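Marcelle Tessier, 30 septembre 2018

3.2. Montage du poste à deux bras dans l'atelier partagé

Il faut dire d'abord un mot du lieu, car il a pesé sur presque tous nos choix. L'atelier de Brerham est ouvert à tous ses adhérents, on y soude, on y coud, on y répare des vélos, et l'établi que l'on quitte le soir n'est pas toujours celui que l'on retrouve le lendemain matin. Nous avons donc voulu un poste qui se suffise à lui-même, avec son sol, ses trois parois et sa poutre, et que l'on puisse pousser contre un mur sans tout recalibrer (ce vœu n'a été exaucé qu'à moitié, nous y revenons en 3.4).

Les deux bras sont portés par un même ensemble de profilés d'aluminium rainurés, posé en travers de l'avant du poste. Ksawery Cieślak avait d'abord dessiné deux pieds séparés, solution élégante sur le papier, mais les bases bougeaient l'une par rapport à l'autre dès que l'on accélérait un peu. Avec l'ensemble commun, l'écart résiduel entre les deux repères est tombé à 2 mm, et nous avons cessé d'y penser. Chaque bras repose sur sa platine noire et porte une petite caméra au poignet. Le passage des câbles nous a demandé, je le confesse volontiers, bien plus de soirées que la cinématique ! La gaine annelée du bras gauche en est à sa troisième version.

Pour les essais de rangement, nous avons retenu des objets de tous les jours, un panier de plastique blanc ajouré et du linge plié (figure 2).

Figure 2. Le poste de rangement, vue générale puis vue au poignet.

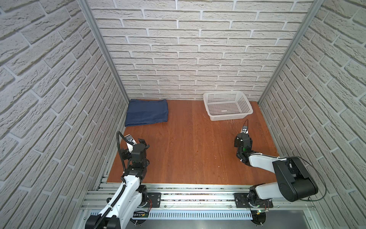
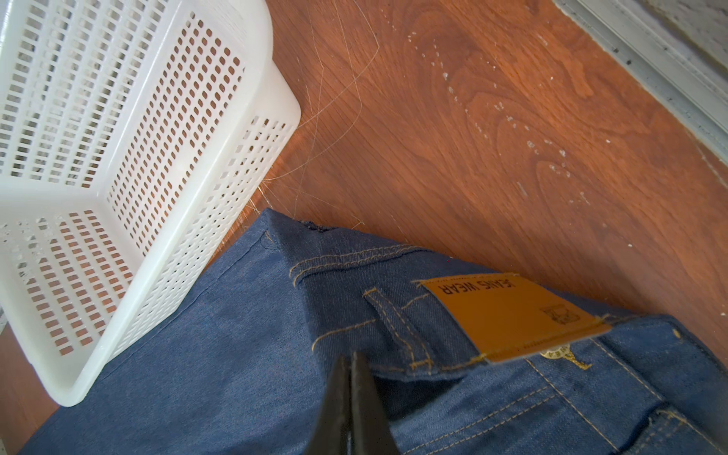

Marcelle Tessier

Le jean mérite qu'on s'y attarde. C'est une étoffe épaisse, qui garde assez bien ses plis, et sa ceinture offre à la caméra du poignet quantité de repères : doubles surpiqûres dorées, passant, étiquette de couleur moutarde. Aniela Stępień, qui a écrit le module de détection, s'est d'abord appuyée sur l'étiquette seule, puis sur les coutures, plus fidèles quand le vêtement est présenté à l'envers. Sur 50 essais de saisie par la ceinture, 43 ont abouti avec la seconde méthode, contre 37 avec la première. Le panier, lui, nous a donné du fil à retordre d'une autre manière, ses rangées de petites fentes laissant voir le sol au travers, ce qui troublait l'estimation de profondeur. Nous avons fini par ne plus suivre que le rebord supérieur, qui est plein.

Restait la question des doigts de la pince. Les premiers, imprimés au mois d'août par Celina Szulc, étaient trop larges pour se glisser sous un pli ; les suivants, plus effilés, s'usent davantage, et nous en gardons toujours une paire d'avance dans le tiroir du bas. Leur profil et les couples de serrage retenus sont donnés en annexe B.

Contact : atelier de Brerham, groupe Irnance | © Les auteurs | Haut de page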